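Two weeks with the Urura kit, notes before I forget them

April 2019

Quick one, typing this between batches so excuse the mess. A few people asked after the last post whether the Urura arm kit is worth the money. Short answer - mostly yes, with two big gripes. Long answer follows.

What you get. Arms, grippers, wrist cameras, a controller box, a bag of brackets, and the software on a download link that expires (download it the same day, ask me how I know). The frame is not in the box. You build your own or buy theirs, and theirs costs a silly amount for black aluminum bar. We bought bar from a local place and cut it ourselves. Took a morning. Fine.

I looked at the Forer starter set too. Cheaper, nice manual, but it only ships with one arm and the add-on arms were backordered until May. Didn't want to wait. Might still try one for the small parts bench.

Setup was ok. Not fun. The quick start guide skips the step where you set the arm IDs, so both of the first two arms answered to the same number and moved together like a swim team. There's a note on it in the support forum, page four or so of a long thread. Put it in the guide, Urura! Once that's sorted the calibration is pretty painless. Move each joint to its stop, hit enter, next joint. Do it again after you tighten anything.

Cable routing is on you. They give you clips, the clips are bad. I leave a fat loop up by the elbow and let it hang. Too tight and the wrist pulls on the connector and you get a dropout halfway through a run, then the arm just stops and sulks until you power cycle it. Lost most of one afternoon to that.

The grippers are the good part. Two fingers, stiff, they close straight. Rigid things were never going to be the hard bit for me, I wanted to know about soft stuff. Soft stuff is what we pack. Anything fluffy tends to squash out past the fingers and then you don't know if you're holding the middle of it or just a tuft.

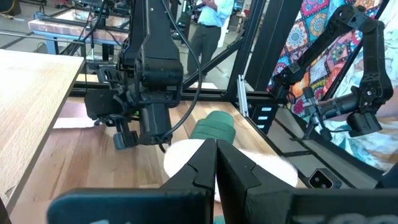

Wrist cam view, fluffy white thing in the grip, green one right behind it.

So how do they do on soft things? Better than I figured. The trick is force setting, the default is way too high. I turned it down, then down again, then up a hair. At the default it grabs hard and the piece squirts out sideways. Too low and it slides off on the lift. There's a sweet spot and it's different for every material, so keep a notebook. Mine is already a disaster.

I ran 245 soft picks on the new setting over the two weeks and wrote every one down. Nearly 2 in every batch needed me to step in, and that was usually the approach angle, not the grip. I can live with that. The paper brochure talks like you'll never touch it again after day one. You will touch it.

Gripe one, the wrist camera. Picture is good, plenty sharp for what I need, but the fingers take up a big chunk of the view. When they're closed on something bulky you lose whatever is directly behind it. You can fix some of it with a second camera mounted up on the frame, which is what we'll do, but that's extra money and there's no second port on the controller. You need their hub. Of course you do.

Gripe two, the software. It works, it's just slow and the menus are a maze. Saving a routine is five clicks. Renaming one is impossible as far as I can tell, you save it again under the new name and delete the old one. There's no undo on delete. I found that out too. They say an update is coming in May, we'll see.

Support has been decent. I wrote in about the ID thing and got a real reply by next morning, with a config file attached that worked first try. The Pillai people (they do the reseller side for us) were slower but they did swap a noisy gripper motor without any argument. Box came from Devon, packed really well, way more foam than it needed.

Cost. I paid $708 for the second gripper and spare finger set, which stung. Finger pads wear faster than I'd like and the spares only come as a full set, you can't buy just the pads. If anybody has found pads that fit, tell me in the comments. I tried cutting some from a sheet of rubber and they sort of work, they peel at the corners after a day.

Other bits, no order:

Tighten the base screws every morning. They creep.

Noise is low. You can talk over it no problem.

Don't mount the emergency stop where your elbow goes.

The tabletop matters more then I thought. Busy wood grain seems to confuse the auto-detect at low light, a plain mat helped a lot. More testing needed on that one.

Would I buy it again? For soft goods, yeah I think so. If you only move boxes get the Forer and save the difference. I'll do a proper writeup on the force settings once I've been through the rest of the materials, and post the table from my notebook if I can read my own handwriting.

Ok next batch is ready, gotta go.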